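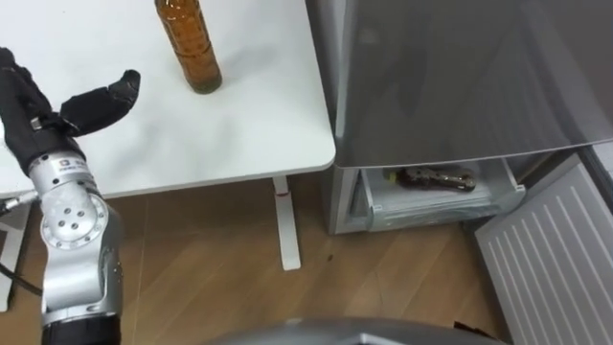

Zurkov is looking for people to try out its home helper and write about it. The robot is a service you would have for a few weeks at a time, and before it goes on general offer in March we want reviews from people who don't work with machines for a living. Most of the trials are kitchen jobs, because that's where everybody has an opinion! A bottle on a white table, a fridge with its drawer pulled out — ordinary things at ordinary heights, and you tell us whether you'd be glad of the help.

What you would do

You'd come to our flat in Wandach for seven sessions. In each one you give the robot a small job in your own words, stay with it while it works and fill in a review sheet afterwards. Some jobs are done with one hand and some with two, such as holding a bottle of something that looks like tea, and we'd love to hear how comfortable you feel standing near both. 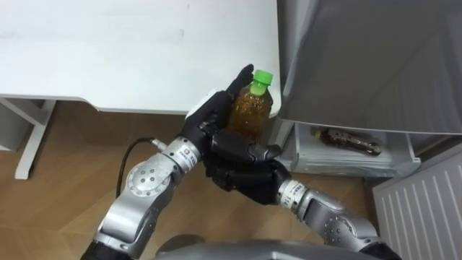
Who we'd like to hear from

Anyone over 18 who cooks, shops or tidies up at home. You need no technical background. We'd be especially pleased to hear from people who find bending or gripping difficult. Blunt reviewers are very welcome, as are people who have already tried the Lanz kitchen kit and can compare the two.

What you get

300 zamels of credit — our local shop vouchers, accepted all over Wandach — plus your travel and lunch. Reviews are printed in full in the Zamel newsletter, grumbles included, and it goes out to more than 2,000 homes. 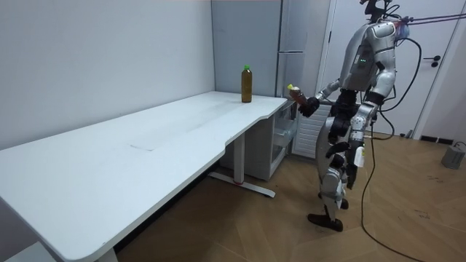

Zamel, Issue 7, page 100

How to apply

Write to the trials desk at Zurkov by 2020-01-11. Tell us a little about your kitchen and the one job you'd hand over tomorrow if you could. Please mention any access needs, and which mornings or afternoons suit you best. We reply to every letter.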